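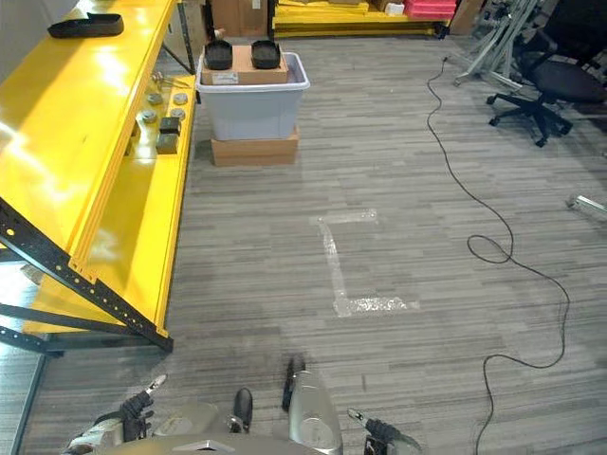 I've been pestering Halima Ezeani for months to let me write up what her group at Stukico has been doing with grasp timing, and she's finally said yes (on the condition that I don't call it a breakthrough, so I won't). It's a small, neat result and I really like it!

The question was pretty plain. When a robot picks up something soft, like a jumper or a blanket, how does it know it's got hold of enough of the stuff? With a rigid part you close the hand, feel the push back, and off you go. Cloth squashes. The fingers meet resistance early, the controller decides all is well, and then half the garment slides out on the way up. Anyone who's programmed one of these arms has watched that happen over and over and muttered something rude.

Most groups I know of go after this with better cameras. Halima's lot wanted to see how far they could get with the finger motors alone. Their method, which they've named Prila, has the hand close in two goes. It takes a light first pinch, waits a moment, then squeezes a second time and compares how far the fingers travelled on each go. A good thick bunch of fabric keeps giving on the second squeeze. A thin edge hardly moves at all, and that's the cue to let go and try a bit further in. That's the whole trick, plus a fair bit of fiddling to work out how long the wait should be.

They trained the comparison step on 1,000 recorded pinches and then ran 100 fresh pickups with each version of the controller, using fabrics it hadn't met before. With the old single squeeze, the cloth was dropped 22 times. With Prila it was dropped 17 times. So yes, five fewer, and Halima was the first to tell me that's a modest gap and she'd want a much bigger run before leaning on it. What caught my eye was where the improvement came from. Nearly all of it was in the heavy knits, and the thin cotton stuff behaved much the same either way.

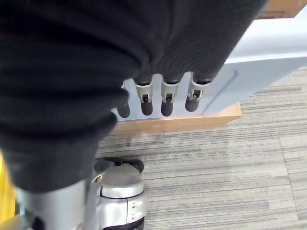

*Fingers closed on a dark grey knit, the sort of fabric where the second squeeze seems to help most.*

I asked why knits, and she reckons the ribbing matters. There's a lot of air in a thick knit, so the first pinch mostly flattens it and the second one tells you what's really between the fingertips. Smooth fabric has less to flatten, so both squeezes look alike and the controller learns very little. She was careful to say that's a hunch for now.

There's a cost, too. Two squeezes take longer than one, and if you're sorting a big pile that adds up. The group is trying a version that skips the second go when the first reading is already clear, and it's running on Brornodeck, their practice software, before it goes anywhere near a real hand.

Next on the list is towels, which I'm told are a nightmare of their own. The write-up and the recorded pinches will go on the Onyeka project page in November, and Halima says she'd love to hear from anyone who tries the method on a different hand, especially if it doesn't work.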